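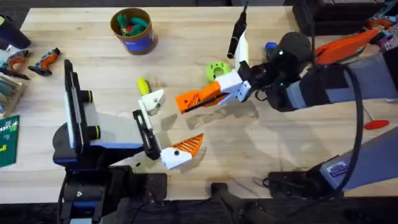 The bench, with the marker in its white holder and the green ring to the left.

# Things That Live on the Bench

I have never believed in the tidy bench. Every storage catalogue that lands in the letterbox promises one, usually in the same pale colours, and usually with a pegboard that costs more than the tools hung on it. Prustard wanted $240 for theirs last March. I passed.

So this gallery is about a working surface and the small stuff that collects on it. It's a short page at present, one picture long, and I'd sooner leave it that way than pad it out with photos of drawers. Notes on a few of the items follow, for anyone weighing up whether they need the same.

**The table.** Butcher block, light in colour. People will tell you it's the only serious choice for a bench. I'm not convinced. It looks good, it takes a clamp well enough, and it wants oiling more often than the Chauhan leaflet lets on. A solid door on two trestles did me for years and I can't say my work was any worse.

**The marker holder.** I was sceptical of giving a marker its own stand, and I still am, a bit. The argument is that an upright marker gets put back. Maybe. In my experience the marker gets put back and the cap goes wandering – there's a small blue one just to the right of the holder, for what that's worth.

**The ring.** Lime green, 3D printed, notched around the edge. I keep hearing that printing your own bits saves money. Tally up the filament, the failed prints and the evenings, then get back to me. The colour is a point in its favour, as grey parts vanish on a bench and this one doesn't.

**The orange case.** Top right. Bright cases are the one bit of organising advice I'll pass on without grumbling. The Tundunik range comes in a charcoal that the brochure calls "workshop neutral", and I'd call it a good way to lose a case.

Someone wrote in to ask whether I'd recommend the Pludesholm divider set, the one with 287 pieces. I wouldn't. You'd need another bench to sort the dividers on.

More pictures when there's something worth putting up.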